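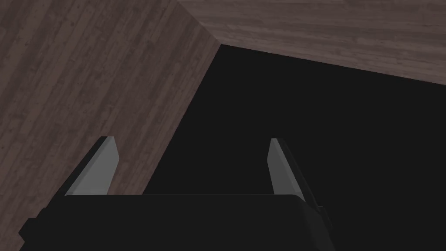
*Two gray gripper fingers, wood-grain panel to the left.*

**August, data desk notebook, started 9:40 in the morning with coffee**

Merging the supporter lists, day one of what I hope is two. I'm writing this down at more length than usual, mostly for my own sake in January when the year-end letters go out and I've forgotten every decision I made, but also for whoever at the Marholm office picks up the file while I'm away. Hello to you, if that's who is reading! Get yourself something warm to drink, this goes on a bit.

What we have: the old Mondero list (everybody who gave, came to a supper, signed up for the newsletter or put their name on a clipboard at the fall fair) and the Marholm list, which came over when the two family-support programs joined up. Until now we've mailed from both, and some very patient people have been getting two of everything. One lady wrote "one is plenty, dear" on the reply envelope and put a check in it anyway. I've taped that envelope inside the front cover of this notebook.

Combined and stacked one under the other, before touching anything: 3,599 rows. I saved that as the "before" file and locked it. Please don't work in it. If something goes wrong we go back to it, and I'd like it to still be what it says it is.

**10:15, looking before cutting**

Spent a good half hour simply scrolling, and I recommend it. You get a feel for the habits of the people who typed these in over the years. Somebody at Mondero always put the apartment number before the street. Somebody at Marholm wrote "& family" in the last name field, which is a friendly thing to do and makes a dreadful mess of a sort. There's a whole stretch where the zip codes lost their leading zero, so anything sorted by zip has our New England friends floating at the top with four digits. Fixed those first by setting the column to text and padding it out. (Text, not number. If you set it back to number it will eat the zeros again, and it will do so quietly.)

Then the titles. I've moved Mr., Mrs., Dr. and the rest out of the first name field into their own column. I haven't guessed at any. If a person didn't give us a title, the column stays blank and the letter uses first and last name. We had complaints about guessing last spring and the complaints were fair.

**11:30, first pass with Dlamini**

Dlamini is the matching tool the office pays for, and I'm fonder of it than I was a year ago. It puts likely pairs side by side and lets you pick which bits to keep from each. I ran it on strict first: same last name, same street address, same first initial. That caught the easy ones, and they were a pleasure, click click click, with only the odd pause for a father and son under one roof.

About those fathers and sons, and mothers and daughters too. The strict setting thinks J. at number 40 is one person. Very often there are two. My rule, which I'd like us all to stick to, is that if the giving histories overlap in the same month with different check numbers, they stay separate until someone has asked. I'd much sooner send two letters to one house than fold a grown daughter into her mother and thank the wrong one.

After the strict pass I had 17 pairs I couldn't settle from the screen alone. They're in the tab called "ask." I haven't merged any of them. Next to each one I've put what I think is going on and how sure I feel, and you're welcome to disagree with me in the column to the right.

**12:50, after lunch, notes on what to keep**

When two records do become one, these are the choices I've been making. I'm writing them out plainly so the second half of the alphabet gets treated the same as the first:

- Address: whichever was confirmed most recently. A returned envelope counts against an address even if the record is newer.
- Email: keep both if they differ, newer one first. Don't throw the old one out, people go back to them.
- Phone: same as email.
- Giving history: always add together, never overwrite. Check the total by hand afterward.
- Mailing preference: the quieter one wins. If one record says "no phone calls" and the other says nothing, then it's no phone calls.
- Notes field: paste both, oldest on top, and leave the old initials in place.

The mailing preference rule matters most to me. A person who took the trouble to tell us to stop calling did so once and shouldn't have to do it twice just because we've tidied up.

I went back and forth on the notes field. Some of those notes are lovely (one says "brings her own pie plate, return it") and some of them should never have been written down at all. We serve families who are having a rough time, and a few of our supporters were once families we served. Anything in a supporter's notes that touches on their own time with the program has come out of this file and gone to the program side, where only program staff can open it. There were 11 of those. I moved them one at a time and read as little as I could. If you find a twelfth, please stop and do the same before you carry on, and don't forward it by email to ask me what I think.
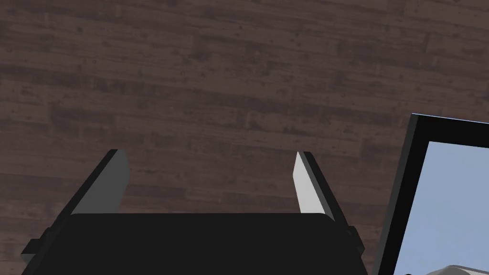

Back to the duller matters. The second pass in Dlamini was on the loose setting, which matches on sound as well as spelling, and that one you can't do while you're tired. It offered me a good many pairs who share nothing but a cheerful similarity in their names. I turned it down a notch, lost a couple of real matches I'd already spotted, and turned it back up again. In the end I left it loose and just went slowly. It took most of the afternoon and I don't regret it.

Things the loose pass caught that strict didn't:

Nicknames, mostly. Peggy and Margaret, Bill and William, and one very long-standing Bunny whose legal first name I won't write here, as she has gone to some effort to keep it off our letters. For all of these I've kept the name they use in the "greeting" column and the formal one in the first name column. The letters pull from greeting. The tax receipts pull from first name. Please check that the merge fields really point that way before printing, I got it backward in a test and it looked very chilly.

Married names and unmarried-again names. Those I only merged where the person had told us. Otherwise they went to the "ask" tab, in a second block below the first, shaded green.

Churches and clubs under their old names. One hall has been on our books three ways. It's one now, and the contact person is blank on purpose, as every contact we had for it has moved on. Somebody needs to phone over there.

**3:45, labels**

Tried a test run on the Cleler, with plain paper in the tray so as not to waste a sheet of labels. Fourth line of the address drops off if the organization name wraps. I've shortened what could be shortened without being rude to anyone and set the type one size smaller, which cured all but a handful. For those I'd just as soon write the envelopes by hand. It's a nice thing to get anyway.

If the Cleler pulls two sheets, fan the stack and load fewer. I had it down to half a tray and it behaved itself the rest of the day.

**4:30, where it stands**

Letters A through M have been through both passes and checked. N through Z have had the strict pass only, so there are still duplicates in there and they should NOT be mailed from yet. I've put that in capital letters at the top of the tab as well, in red, and I apologize for shouting.

Deceased supporters: 16 confirmed from returned mail and from notes that families sent us. They're marked, not deleted. The giving history stays with us for the books, and the mailing flag is off in every column where there's a mailing flag, including the hidden one (column AF, unhide it and look). Two of the families asked to be kept on the list in their own names, and I've made fresh records for them with a line saying why. The January letter for those two ought to be a different letter. I'll draft something, but I'd be glad of another pair of eyes on it.

Still to do, in no special order:

- Loose pass, N to Z
- Phone calls for the "ask" tab, white block first and then green
- Find out who has the spreadsheet from the spring supper, I have the sign-in sheets but not the typed version
- Backup onto the office drive, not just my machine
- Ask Marholm if they want their old source codes kept. I've kept them for now in a column by themselves

One worry I'm leaving here overnight: the monthly givers. The bank file knows them by their old Marholm numbers, and I've given everybody new ones. I kept the old number beside the new in column C, and the bank file should match on that, but I haven't tried it. Don't upload anything to the bank until it's been tried with one record, mine for preference. I'm down for ten dollars a month and I won't mind if it goes through twice.

Shutting down at 5:10. File is saved as "merge working A-M done," and the envelope with the note on it stays in the front cover.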